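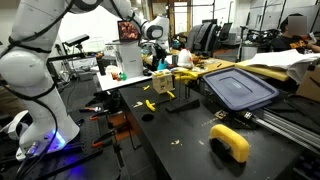 Drivers attending a first test day with the Jola Junior Series are expected to arrive with their paperwork complete and their kart ready for inspection. This guide explains the order of the day and applies to all sessions held at the Tatov circuit from August 2022. Read it once in full before packing. It helps to sort everything by color the evening before, much as an orange block and a green block can be told apart at a glance: orange tags for items the scrutineer must see, green tags for items that stay in the paddock.

Step 1. Register
Report to the race office at least 30 minutes before the drivers' briefing. Bring the license, the signed entry form and, for drivers under 18, the consent form. The office issues a paddock pass and a transponder. A deposit of 100 euros is held until the transponder is returned.

Step 2. Prepare the kart
Check the steering column, brake line and rear axle bolts. Set the tire pressures cold and write them on the setup sheet. Karts are weighed with the driver seated, and the minimum for the junior class is 104 kg.

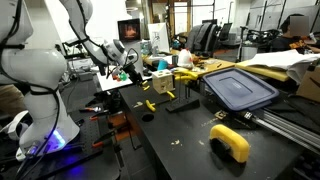 Hand tools with orange-red handles.

Step 3. Pass scrutineering
Present the kart, helmet, suit and gloves together. The scrutineer will sign the setup sheet and place a sticker on the front panel. A kart that fails may be presented again once the fault has been corrected – there is no additional fee.

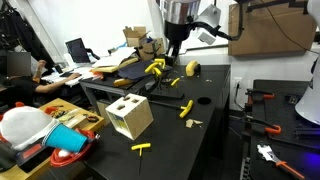 T-handle hex keys on the workbench.

Step 4. Attend the briefing
The briefing is led by Marius Văduva, who has been clerk of the course since May. He covers flags, pit entry and the two changes to the Levchenko corner curbs. Drivers who miss it may not take part in the first session.

Step 5. Drive the sessions
Each session lasts 20 minutes. Leave the pit lane at reduced speed and raise one arm before coming back in.
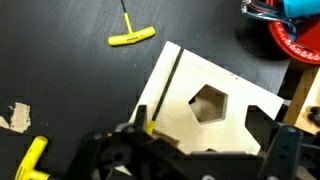 After the test
Return the transponder to the race office and collect the deposit. Lap times are posted on the Jirnum timing page the same evening. Questions about a result should be sent in writing to the race office, with the kart number and session stated.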